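Search this site Go Recent Older

A day out at the Stondcombe kitchen fair

Feb 8, 2020

9 min read

So I finally made it to Stondcombe! I've been meaning to go to the home and kitchen fair there for years, and every year something gets in the way (a cold, a dead car battery, my sister's wedding, which I suppose I'll allow). This time I had the ticket on my fridge for weeks and no excuses left. We are redoing our kitchen in September, or at least that's what we keep telling each other, and I wanted to open and close as many things as possible before spending real money on any of them.

The fair is in the old exchange building down by the river, and if you're driving, go early. I got there twenty minutes after the doors opened and the near lot was already full, so I parked up behind the church and walked down. It's a nice walk. Steep, though, and you have to come back up it at the end of the day with a tote bag full of brochures. Coat check is free. Coffee is not, and it was pretty awful coffee, but the woman at the cart gave me a second lid without my asking and I've thought kindly of her ever since.

The ground floor is mostly countertops, sinks and faucets. I did one lap of it to be polite. I know some people get very excited about sinks and I did meet a couple who were taking turns pretending to wash a roasting pan in every single one, which is smart, I should have done that too. My one note from the ground floor is that deep single sinks look gorgeous and made my back hurt just leaning over them. I'm five foot two. Bring your own shoes, as in the shoes you cook in, because I was in boots with a heel and I'm sure I got a false reading on all the counter heights.

Upstairs is where the refrigerators are, and that's what I came for. Ours is nineteen years old and sounds like a bus. The door bins have been mended with packing tape, twice, and the bottom one lets go if you put a full jug of milk in it. So my whole mission was doors. I wanted to see what a door could hold, how high the lip on each bin was, whether you could see what was in there, and whether a short person could get at the top one.

Flernero had the biggest stand, all done up like a row of little kitchens, with fruit bowls and dish towels and everything. I loved it. Somebody had gone to the trouble of stocking the refrigerators so you could see them in use, with cartons and jars and heads of lettuce, and I have to say it makes a huge difference. An empty refrigerator tells you nothing! They all look enormous. Put a week of groceries in and suddenly you notice the shelf that's an inch too short for the orange juice.

I spent a long time at that stand. I opened the big double-door one first, which was beautiful and costs more than my first car, and then worked my way down to the kind we could afford. The mid-size one had a crisper drawer that slid like it was on butter, but the shelf over it was fixed, and I'm a person who moves shelves. Every Thanksgiving I take the whole inside of our refrigerator apart to fit the turkey. A fixed shelf is a dealbreaker for me, and I told the man on the stand so, and he wrote it down, bless him.
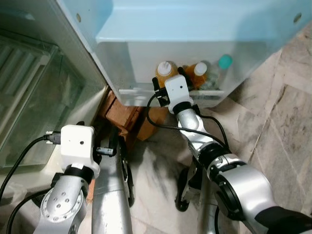
Doors are where most of my refrigerator life happens, if I think about it. Dressings, mustard, hot sauce, the milk, the good maple syrup that I hide behind the bad maple syrup. At home the bins are a cloudy white that was probably never see-through, and I'm forever pulling out three wrong things to find the right one. With a clear bin you get the whole bottle, right down to the bottom, so those two amber ones with the white caps would never get a chance to fool me into thinking there was plenty left. I also liked the pale blue lining way more than I expected to. I've always had plain white inside, and white shows every drip, and the blue is sort of icy and clean looking and made me want to go home and throw out old condiments. The bottle with the teal cap was my favorite, purely for the cap. Give me a different color lid on everything and I will never shake up the wrong thing again.

My worry with clear plastic is cracking. Ours went at the corners, and I don't know if that was the plastic or my family. I asked at two different stands whether you can buy replacement bins separately and got two very different answers. One said yes, of course, any time. The other one said they'd have to look into it, in the sort of voice that means no. Ask that question if you go! Ask how long they keep the parts for, too. I'd have paid good money for a new bottom bin any time in the past ten years and could never find one that fit.

The other thing I learned about is lips. A thin raised edge along the front keeps the bin looking light and lets you see in, but I want to know how it does with tall bottles when a teenager swings the door open like he's leaving a saloon. A couple of the pricier ones had a higher rail, and those felt safer to me, but then you have to lift everything up and over. With my wrists that's a consideration. I went back and forth on it all through lunch and I still don't know.

Speaking of lunch. There's a food hall in the back called Mercado, and it was far and away the nicest surprise of the day. I had a bowl of white beans with greens and a fried egg on top, and a piece of almond cake that I meant to save for the drive home and ate standing up. Seating is long shared tables. Everybody was comparing notes and brochures, and I got a very good tip from a lady across from me about measuring the doorway of your house before you buy a refrigerator, and not only the gap in the kitchen. She'd had hers sitting on the porch for 2 nights. I wrote DOORWAY on my hand in pen.

After lunch I went to see the Zirnari stand, which was all storage and containers and drawer dividers. Dangerous for me. I could spend an hour choosing a box to put boxes in. They had a wall of stacking pantry jars and a really clever turntable thing for the back corner of a refrigerator shelf, where at my house yogurt goes to die. I bought one. It was $20 and I've already put it in, and it does fit, but only if I keep the pickles somewhere else, so now the pickles are on the top shelf and everybody is upset about it.

I also sat in on one of the talks, about organizing a small kitchen. The room has 200 seats and it was packed, with people along the wall. The speaker was funny and went a little too fast. The part I took away was to put the things you reach for first thing in the morning at chest height, and to do the same in the refrigerator, and to stop giving your best shelf to leftovers. I went home and looked, and yes, my best shelf was leftovers. There was a container in there I did not want to open. (I did. It was soup.)

Things I'd do differently: flat shoes, obviously. A tape measure, which I forgot, and ended up measuring with my ticket. I'd take a photo of the price tag every time I took a photo of anything else, because I have a phone full of handles now and no idea what any of them cost. And I would bring a bottle from home, a real one, the tallest thing we keep in the door, and try it in every bin in the building. I saw a man doing this with a jug of cider and at first I thought he was a bit much and by the afternoon I was jealous of him.

Did I choose one? Not quite. I've got it down to 2, both with clear bins in the door and both with shelves that move. One of them has better drawers and the other has a better price. My husband's only request is that it be quiet. I put my ear up against both of them on the floor, but with that many people talking in one big room I could have been listening to a filing cabinet.

The walk back up the hill was as bad as I expected. I stopped halfway and pretended to look at the river.

Comments (4)

tinyblueoven
We had clear door bins in our last apartment and they held up great for seven years, if that helps. Wash them with warm water only, I put one in the dishwasher and it came out shaped like a potato chip.

Marshgate Mom
The DOORWAY thing!! Ours had to come in through the back after they took the screen door off. Also is Mercado open when the fair isn't on? Asking for my stomach.

plumandrye
I am team high rail. I have three boys and a floor that has seen a lot of salad dressing.

secondshelfdown
Which one had the better drawers? I'm shopping too and can't get out to Stondcombe this year.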